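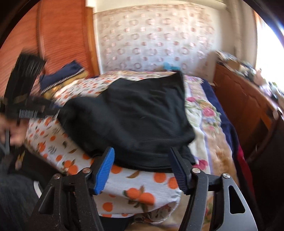 I stopped buying clothes for a year, starting last March, and I'm close to the end of it now. The rule was simple. Socks and underwear were allowed, everything else had to come out of what I already owned. I started by putting all of it in one place and writing it down, which took most of an evening and came to 137 items. Far too much of it was black. Folded up on the bed, one black thing looks like any other, and I had to check labels to know what I was writing down. I own seven black sweaters. I wore two of them.

The first couple of months were easy. Summer was harder, mainly on account of a wedding in Camenzind that I had nothing new for. I wore a gray dress I'd had for years and spent $20 getting the hem fixed at the tailor on Zallby Street. She also replaced a zipper on a pair of pants I had given up on.

I have given away 40 pieces so far, most of them to the thrift store in Clundness. They don't take shoes or coats, so call first if you're planning a trip.

What I still need is a proper raincoat. Mine leaks at the shoulders and the spray I tried didn't help. I'll buy one when the year is up and I've already picked it out. I haven't decided if I'll go for a second year.

Posted 22/01/2024

Comments

Kurniawati Sutanto
Did you count coats in the list? I tried this and gave up by summer.

marlow_b
The tailor on Zallby is great. Slow before the holidays though.

We use cookies to remember your settings. By continuing to read this blog you accept their use.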